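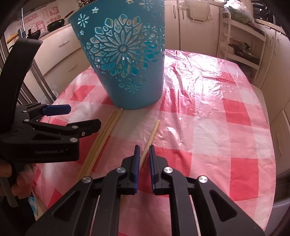

Will the new automation cost anyone at Plesix a job?

All 33 people who were on the Bandside sorting line when the changeover began in December are still employed here. Four of them now do different work, and the rest do the same work with different hours. The posts that follow set out what has changed, because we have received many questions and would like to answer them in one place.

First, the background. Bandside sorts and packs small household goods: chopsticks, skewers, spoons, clothespins. Until last year every piece was picked up, straightened and bundled by hand.

The Calado cells now do the bundling. A cell picks up loose pieces, lines them up and passes them to the wrapping station. People still load the trays, inspect the bundles and deal with anything the cell refuses.

Thin, round items remain the hardest. A chopstick rolls, and when two lie side by side a machine has trouble taking just one. Our operators knew this well before our engineers did.

For that reason the training work is done by people. Staff carry out picking tasks by hand with a gripper, at ordinary tables with ordinary objects, and the recorded motions are used to teach the cells. This is paid work on the regular schedule.

The training group has recorded 3,653 picks to date. Anum Gondal leads the group. She spent nine years on the bundling line, and she decides which recordings are kept and which are thrown out.

Her note to new members is short, and we repeat it with her permission: "Go at the speed you would go at home. If you drop it, leave the drop in and pick it up again. I would like the cell to learn that too."

On pay: the four employees who moved to training and cell support kept their previous rate for the first month and then moved up one grade. The grade is permanent and does not depend on the number of recordings made.

On hours: the late shift has ended. Several employees welcomed this. Others relied on the late-shift premium and have told us plainly that they are worse off. The premium is being paid through the end of the current agreement – what follows it has not been settled.

On physical strain: reports of wrist and thumb pain from the bundling tables have gone down. Reports of stiff necks at the inspection screens have gone up. Mechthild Steiner in occupational health has asked for adjustable stands at every inspection post, and the order has been placed.

On pace: a cell does not get tired, and some inspectors felt pushed to keep up with it. Since 8 Mar 2026, any inspector may slow the feed or stop it without asking a supervisor. Stops are logged by cell, and the log carries no employee names.

On monitoring: the recordings used for training show hands, tools and the work surface. They are not used in performance reviews. Employees may ask for a recording of their own work to be deleted, and Marius Bogdan handles those requests.

On skills: the Wikus course covers clearing jams, changing finger pads and basic fault finding. It is open to every employee on the line and takes place during working hours. Places in the first round went by length of service. Those who missed it will be offered the second.

A common request has been for a written promise that there will be no layoffs. We can say that none are planned in the current agreement. We cannot make a commitment beyond its term, and we would prefer to say so openly.

Another question concerned the manual tables. Two will stay in use for small orders and odd sizes, which the cells handle poorly. Kyriaki Sfakianakis remains in charge of them and will continue to train new staff in bundling by hand.

Temporary workers have asked where they stand. They may use the stop control on the same terms as everyone else. They are not yet eligible for the Wikus course – this has been raised by the employee representatives and is under discussion.

Questions about scheduling should go to Lefteris Vasilakis at the Bandside office. Questions about grades and pay should go to the personnel desk. Replies to this thread are read, but individual cases will not be discussed in public.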